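Walura — Turtle and Tray Gallery

Home / Galleries / Small toys / Pink turtle

Quick one this week. Turtle, tray, black table. More of the other toys when I get through the backlog (there is a backlog, yes). Pictures first, notes after.
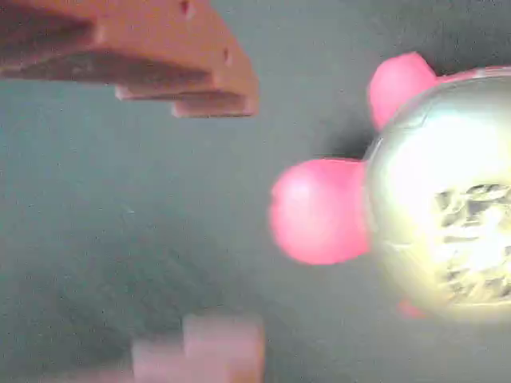
Up close. Shiny shell, bright pink round bits sticking out of it.
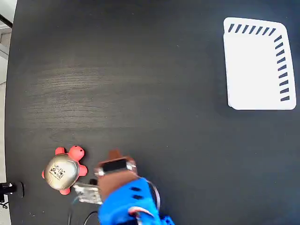
Turtle lower left, tray upper right. Love the little dot eyes. Slanted black stripes on two sides of the tray only.

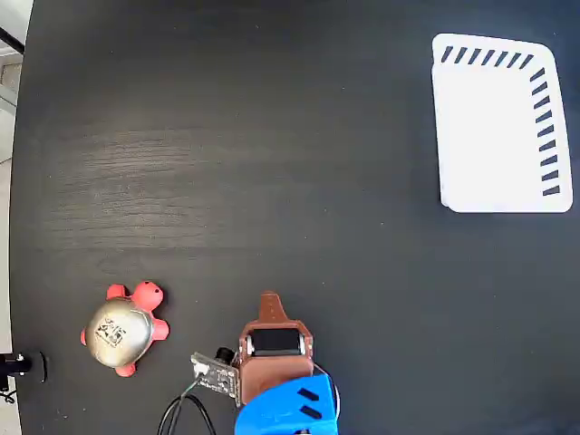 Turtle and tray again, shell looking more silver this time with a bit of warm gold in it. Tray empty.

OK, notes.

The turtle came in a mixed lot from Gidey, the secondhand place by the bus depot. Whole lot was 70 dollars and I nearly walked away from it. Glad I didn't. Most of the rest was farm animals, which I already have to many of, and those are going in the swap box. If you want cows, write to me. Please want cows.

Color — people always ask. I call it coral pink. Tiago Torres calls it salmon and we are not going to agree. On the list it's filed under pink so search for that. The shell I put down as "metallic" and left it there. Gold near a lamp, silver by the window. Changing the entry twice a month is not happening.

The label on the shell stays on. Two emails already telling me how to get it off with cooking oil or a hair dryer. Thank you, no. Did that once with a Kuslow frog and took the shine off with it, big dull patch on the back, still annoyed.

Cleaning shiny shells, what I do: soft cloth, lukewarm water, one drop of dish soap. Dry right away. No glass cleaner, no paper towels. Fingerprints come back in about a minute and you learn to live with it. For the soft parts same thing but go easy around the eyes. Lint loves this kind of material so a strip of tape first, then the cloth.

Dust on the black table shows like crazy, I know. I wipe it and turn around and it's back. Was going to switch to a lighter top but pale toys disappear on it, tried it in July with the Plerkudus ducks and you couldn't see a thing. Black stays.

Tray: no, not for sale. Three people asked last time. White, shallow, good for sorting small stuff before it rolls under the radiator. Don't know who made it, no maker name that I could find. If anybody has one with stripes all the way around I'd like to see it.

List update: the turtle is entry 244. Numbers 100 and up are all sea and pond animals now, everything below that is farm and woodland. The old numbers still work in the search box but the links on the frog page are broken, will fix. Also the hedgehog is listed twice, I know, ignore the second one.

Swaps: still looking for the bigger turtle if there is one. Somebody wrote that it exists with a green body, never seen it, would love proof. Also looking for 2 crabs, any condition, missing claw is fine — I have spare claws. Don't send anything without writing first, last package sat at the wrong door for a week.

Next page will be snails, probly. Mornings are best for the light in that room, before 10 or so, so it depends when I get up.

Back to galleries | Swap box | Write to me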